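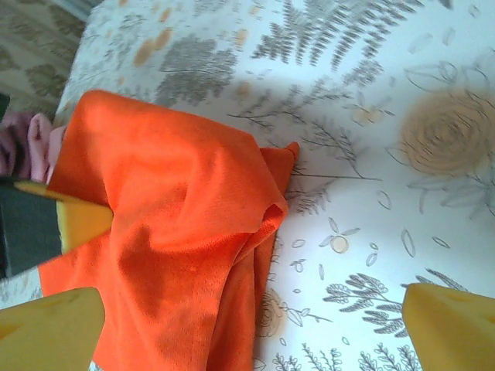

Introduction to the Car Trade - Handout 6
Facelift, new generation, special edition: how a model is kept alive

Last week we looked at how a car gets its price. Today we look at what happens to the same car in its third or fourth year, when the buyers start to look at newer rivals.

1. Three words which students often mix

A facelift changes the parts which are cheap to change. Usually these are the bumpers, the lamps, the grille, the wheels and the screen on the dashboard. The doors and the roof normally stay as they were, as new press tools for them cost very much.

A new generation is a new car with an old name. The body is new and often the platform too.

A special edition is the existing car with a package of equipment and one or two colors of its own. The factory changes almost nothing. Please do not call it a facelift in your papers.

2. Case: the Concombe Bai

We will use the Bai during the whole term, so keep this page. The Bai is a small family hatchback, and Concombe gave it a facelift in the fourth year of production. The outside received new front lamps and a different rear bumper. Inside, the buttons for the heating came back after complaints from owners. The engines were not touched.

Figures for the home market:
Sales in the last full year before the facelift: 2,543
Sales in the first full year after it: 4,000
Price increase of the base version: 600 dollars

Be careful with these figures. In the same year the main rival, the Flirnex, was out of the showrooms for several months while its factory was being rebuilt. We can't say how much of the growth belongs to the facelift and how much to the missing rival. In the written task I expect you to discuss both.

3. Why the facelift does not arrive everywhere

A maker often starts in the home market and goes to the others later. Sometimes a market never receives the new version. The usual reasons are:
- the dealers still have many old cars in stock
- local assembly needs new parts contracts
- lamps and bumpers must be approved again under local rules
- the model sells too little there to pay for the work

The Bai is in the last group in 2 export markets. There the old version was sold until the end, with a discount - and the buyers knew it from the foreign press.

4. For the next meeting

Read the chapter on model cycles. Choose one car sold in our area, find out when it was last changed, and write one page on what was changed and what was left. Bring it on paper.

Fustside Evening College, Automotive Business Program | Contact the office | Back to top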